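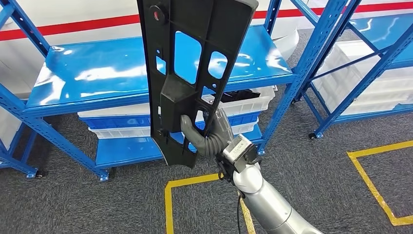

Black trim panel, ribbed face, in front of the blue shelving with the white and blue bins.

15th December

Spent most of the morning on the panels for Vesex and the afternoon on the shelving, and I'm writing both up together as they ended up being the same job.

The panel is one of the long narrow ones, matt black, and I do think it's rather a handsome thing once you stop cursing it. The trouble has always been knowing which one you've got hold of, as the Primon version is so close to it. Margarida's trick is to go by the round boss near the top left with the little red dot in the middle, then the big rounded cutout, then the narrow slot down the left side. I've been going by the slot alone and that explains August (sorry again, Henrique!).

Please don't stand them on their ends overnight. The bottom left corner curves out a little and I don't like the weight sitting on it. Flat in a bin, ribs up, with a sheet of the soft packing between each one. I tried 7 to a bin and the lid wouldn't close, so we're at 6 until somebody finds deeper bins.

Bins on the blue unit are stacked white, blue, white for now. I'd like the white ones to be for panels we've checked and the blue for anything waiting, but Margarida would sooner go by customer, and she does more of the fetching than I do, so let's talk about it over tea. The top shelf is lovely and shiny and shows every scratch, so nothing with metal clips on it up there please.

Batch 1408 is the one to start on next. Sampaio want roughly 500 by the end of the run and I said I'd look at the lower openings on each, mainly for flash round the inside edges. A thumbnail finds it quicker than the lamp does.

Still to do: new labels for the bin ends, ring Hinadov about the packing sheets, ask Henrique where the good marker went.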